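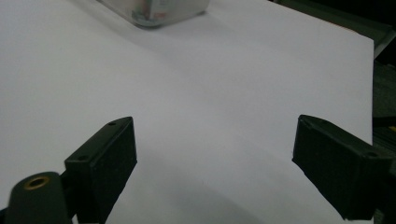
A folha branca estendida sobre a superfície de trabalho, com uma caixa translúcida pousada em cima.

Mircea Dinu forra a mesa antes de abrir qualquer caixa. Usa folhas grandes de papel branco, sem brilho, e troca-as quando ficam marcadas. Trabalha assim desde que começou a arrumar arquivos de outras pessoas, primeiro o de uma tia, depois os de conhecidos, e nos últimos anos o da Hakarari, uma pequena tipografia que fechou e deixou uma sala inteira de provas, etiquetas, envelopes e amostras de papel.

A conversa decorreu na sala que ele ocupa no primeiro andar da Purnar, um antigo armazém de tecidos dividido em oficinas. Fui lá para falar do inventário, mas passámos a primeira meia hora a falar de papel de forrar.

«As pessoas acham que é para proteger a mesa», diz. «A mesa não me preocupa. Quero ver o que cai. Quando se levanta uma caixa velha caem coisas: um agrafo, um canto de etiqueta, um bocado de cola seca. Em cima da madeira escura perdem-se. No branco vejo-as logo.»

Experimentou outras soluções. Uma toalha de feltro, que agarrava as fibras. Um plástico branco, que era fácil de limpar mas fazia reflexo com o candeeiro e lhe cansava os olhos. Durante um tempo usou papel de embrulho castanho, que comprava em rolo e que continua a achar bom para enviar encomendas. «Para trabalhar não serve. Metade do que aqui tenho é castanho ou ficou castanho.»

O papel que usa agora vem em folhas soltas. Guarda-as dobradas ao meio, por falta de espaço, e isso incomoda-o um pouco. A dobra nunca desaparece por completo, mesmo depois de uma noite debaixo de livros. Já pensou em fazer uma gaveta rasa só para elas. «Penso nisso todos os invernos», diz. A marcenaria do piso de baixo, a Mirkeo, deu-lhe um preço razoável, mas a gaveta teria de ficar encostada à única parede livre e é aí que estão as estantes.

Pergunto-lhe pelas caixas. Passou quase tudo para caixas de plástico translúcido, com cantos arredondados, e sabe que a escolha é discutida.

«Há quem só aceite cartão próprio para arquivo, e para guardar durante muitos anos eu também prefiro o cartão. Estas são caixas de passagem. O material fica nelas enquanto não decido onde pertence. Preciso de olhar para a estante e ter uma ideia do que está dentro sem tirar a tampa.»

Uma ideia chega-lhe. Através do plástico fosco percebe-se a cor, pouco mais, e ele aprendeu a orientar-se assim. As etiquetas de conservas da Hakarari puxam para o vermelho. Os envelopes comerciais são bege. As provas de texto são cinzentas quando estão em maço. Quando precisa de certeza lê o cartão que cola na tampa, escrito a lápis, com o número do lote e a data em que o abriu pela primeira vez.

«A lápis, porque mudo de opinião. No início escrevia a caneta e depois tinha tampas com três números riscados.»

O inventário vai em 1,946 entradas, número que lê no ecrã e copia para um caderno no fim de cada sessão. Usa o computador para procurar e o caderno para confiar. Uma entrada pode ser uma única etiqueta ou um maço atado com cordel, se o maço já vinha assim da tipografia. Não desata nada sem registar primeiro como estava atado. Foi um erro que cometeu com o arquivo da tia, onde separou cartas que estavam juntas por uma razão que só compreendeu meses depois.

«Ela tinha-as atadas por viagem. Eu pus tudo por data. Parecia mais lógico, e perdi a ordem dela. Duas viagens cruzavam-se, havia cartas escritas antes da partida, outras escritas por quem ficou. Consegui refazer uma parte.»

Da Hakarari recebeu 40 caixas de cartão, das que se usam para fruta. Estavam empilhadas num corredor com humidade e algumas já não tinham fundo. Fez a mudança em abril, com uma carrinha emprestada, e durante semanas não abriu nenhuma. Deixou-as a secar na sala com as janelas entreabertas durante o dia. Das 40, faltam-lhe 23. Não tem pressa e não gosta que lhe perguntem quando acaba, coisa que eu lhe perguntei.

«Quando estiver feito», responde.

O método, descrito por ele, é simples. Limpa a mesa com um pano seco e estende a folha. Põe uma caixa de cada vez sobre o papel, e só uma. Tira o conteúdo pela ordem em que aparece, de cima para baixo, e vai formando pilhas da esquerda para a direita. Se a mesa se enche, pára e guarda o que já saiu antes de continuar. Não come ali, e o café fica no parapeito da janela.

– E se aparecer alguma coisa que não sabe o que é?

«Vai para a caixa do não sei. Toda a gente que faz isto tem uma. A minha já foi maior.»

Mostra-ma. Tem lá dentro tiras de papel perfuradas numa das margens, um cartão com uma amostra de fio, uma série de quadrados impressos em tons de azul sem qualquer texto. Sobre estes tem uma teoria: seriam testes de tinta para uma encomenda da Maihi, fabricante de sabonetes que aparece várias vezes nos livros de contas da tipografia. A cor é parecida com a dos invólucros que encontrou noutra caixa. Mas parecida não lhe basta, e os quadrados continuam onde estão.

Falamos também da luz. A sala tem uma janela virada a norte e um candeeiro articulado que ele quase não acende. Prefere trabalhar com pouca luz, mesmo quando o branco da folha acaba por parecer cinzento do lado mais afastado da janela. A luz forte é má para as tintas antigas, explica, e também o obriga a parar mais cedo. Acende o candeeiro para ler a lápis e para procurar marcas de água, e apaga-o a seguir.

«Os olhos habituam-se. Quem entra diz sempre que está escuro.»

O papel usado não vai fora de imediato. No fim da sessão, Dinu levanta a folha pelas duas pontas, faz escorrer para o centro o que tiver caído e examina os restos com uma lupa. Se houver um fragmento com impressão, guarda-o num envelope com o número da caixa. Encontrou deste modo o canto que faltava a um calendário de parede, e colou-o provisoriamente ao lado da folha principal, dentro da mesma bolsa. O resto vai para o lixo. A folha, se estiver limpa, volta a ser dobrada pela mesma linha. Se não estiver, corta a parte boa e usa-a para separar maços.

Pergunto se o papel de forrar é neutro, se não transmite acidez aos documentos. Encolhe os ombros.

«Não é papel de arquivo. O documento está em cima dele uma hora, duas. Para separar maços que vão ficar guardados já compro outro, mais caro. O recortado uso-o só nas caixas de passagem.»

Há coisas que faria de outra maneira se começasse agora. Teria fotografado as caixas de fruta antes de as mudar de sítio, por causa da ordem em que estavam empilhadas. Teria comprado as caixas de plástico todas do mesmo tamanho. Comprou-as em três alturas diferentes, e as tampas de umas não servem nas outras, o que lhe faz perder tempo todas as semanas. E teria pedido mais cedo os livros de contas, que ficaram em casa da família dos donos e só lhe foram entregues quando já ia adiantado no trabalho. Com eles ao lado, muitas etiquetas sem nome passaram a ter cliente.

«Voltei atrás em bastantes entradas. É chato, mas é a parte de que gosto mais. Uma etiqueta sozinha é bonita e pronto. Com a linha do livro sei quem a pediu, quantas mandou fazer e se pagou a tempo.»

Alguns não pagavam. Há uma pasta só de cartas a cobrar, todas muito educadas, que ele está a transcrever por gosto, fora do inventário.

Quanto ao destino do arquivo, nada está decidido. A família quer que fique junto e na região. Dinu falou com uma biblioteca que se mostrou interessada nos livros de contas e menos no resto, e ele recusou separar as duas coisas. Entretanto paga a renda da sala e compra o papel do seu bolso.

Quando me levanto, ele já tem a mão na tampa da caixa seguinte. Antes de a abrir alisa a folha com o antebraço, do centro para fora, e vai buscar o lápis ao parapeito.

Entrevista realizada na Purnar. Texto publicado a 2020-07-18.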